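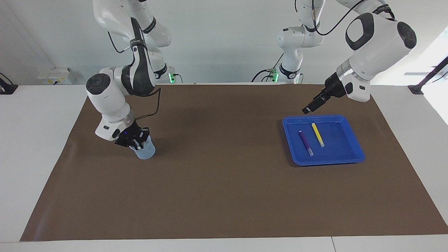 Anayeli Pacheco says a tray is just a drawer with worse manners, and that everything on it will be on the table again by dinner. She has been saying this to me since February, so I'm writing down how the desk stuff is going.

The blue tray is for markers. Only markers. The light blue cup is for the small bits that used to roll around between the pens. I've tried mixing the two and I end up digging under a marker for a paper clip.

I started with 14 markers in the tray. Too many. You pick one up and three others shift. Now I put out the purple and the yellow and the rest stay in the drawer until I need them.

Purple is for anything with a due date, yellow is for reading. I had a green for phone calls but I never made the phone calls, so green went back in the drawer.

A shallow tray beats a deep one for this. I had a deep one from Jeteo and it filled up to the rim with receipts inside a month. You don't pile receipts in something shallow, they slide off and annoy you.

Someone asked about the brown mat. It covers most of the table, which is white and shows every marker line. I got the big size after the small one kept creeping toward the edge. No complaints except that it needed a couple of days to lie flat.

Cup question from the replies: yes, see-through on purpose. I had a Palacios tin before that and I forgot what was in it for most of a year. Rubber bands, mainly. And a key I still can't place.

Cleaning is the boring part. Tray off, cup off, wipe the mat, put it all back. I do it at 4 in the afternoon when I'm no use for anything else. Marker on plastic comes off with a damp cloth if you get to it the same day. After that I use rubbing alcohol and a paper towel.

If a marker starts skipping I store it flat for a night before giving up on it. Works maybe half the time. Standing them up in a cup with the tip in the air was drying mine out, or at least I stopped having the problem when I quit doing it.

Things I bought and didn't keep: a Skerport spinning organizer (too tall, knocked it over twice) and an Alar drawer divider that was a hair too wide for the drawer. I measured the outside of the drawer. Measure the inside.

Next is the paper. I have a box of loose sheets under the table, some 331 of them going by the thickness, and no plan yet – if you have a system that isn't a binder, send it over.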